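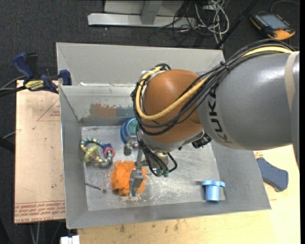
Frequently Asked Questions: The Odds Bin at Drakos Secondhand

What is the odds bin?

It's the open gray metal bin where we put everything that arrived in a donation box and refused to belong to a department. Bowls without a set, toys without a child, bath things without a bath. You dig, you find something, you pay at the front.

How much do things cost?

One dollar each, whatever it is. Charalambos Zacharopoulos, who runs the shop, tried a three-tier system with colored stickers one July. We are still finding the stickers.

What kind of thing turns up?

A round blue bowl, teal-green on the inside. An orange mesh bath pouf. A baby's ring toy strung with little teal, yellow and white beads, with bigger rings in lime green and pink. None of these go together, and you are welcome to buy all three and prove us wrong.

Is the bin for sale?

No. People ask every week. It is scuffed, it is scratched, it has a rust-brown patch on the inside back wall, and apparently it would look wonderful full of ferns.

Why don't you clean the scratches off?

We have tried. They are scratches.

Are the baby toys safe?

Check them yourself before you hand them over. Pull on the loop, look hard at every bead, and wash the whole thing in warm soapy water. If a bead moves in a way you don't like, give the toy to us and we'll throw it out. You can have your dollar back.

Should I buy a bath pouf from a secondhand shop?

Not for your skin, please. They are very good at scrubbing flowerpots, and one customer from Itville ties them around young tomato plants. We didn't ask for details.

Can I put the bowl in the microwave?

We don't know. If there is no mark on the bottom, keep it for cold food or keys.

Can you hold something for me?

Not from the odds bin. Anything priced over $21 elsewhere in the shop can be held until closing on Sunday.

Can I drop things straight into the bin?

No – bring them to the side door on Garura Street between 9 and noon. We have received a bag of wet towels this way once and do not wish to repeat it.

Do you give refunds?

On odds, only for the beads (see above). On lamps and anything else with a plug, seven days with the receipt.

I left something in the bin by accident. Is it still there?

Call and describe it. Sunglasses go in the drawer by the register – we have a lot of sunglasses. If it was a glove, we probably have the other one too.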